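Reviews > Training Materials > Suture Thread

Grostik fine suture thread, box of 12

I bought this thread in December for our practice room, together with my colleague Lakshmi Palaniappan. We are both still learning to sew inside a small space, so the thread matters a lot to us.

Handling

The thread is thin and soft. It has little memory, and after I pull it from the packet it lies down quite well. The knots hold with four throws. With three I was not so sure. The packet is hard to open with gloves, and I lost one needle in this way.

Visibility

For me this is the best point. A dark thread on pink tissue is easy to follow, also when it makes a loose loop under the needle driver. 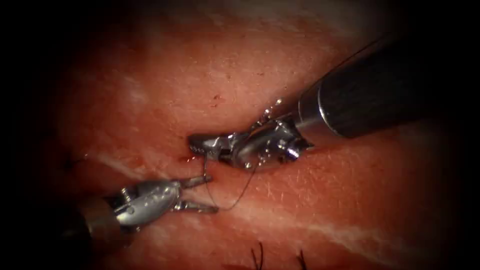
Price and delivery

I paid 48 dollars for the box. It arrived after 12 days, with one corner pressed in. I would buy it again, but I wish for a better packet.

Patricio Vergara

Related reviews
Hunon needle holder, straight
Mudaliar practice pad
Gunport trainer box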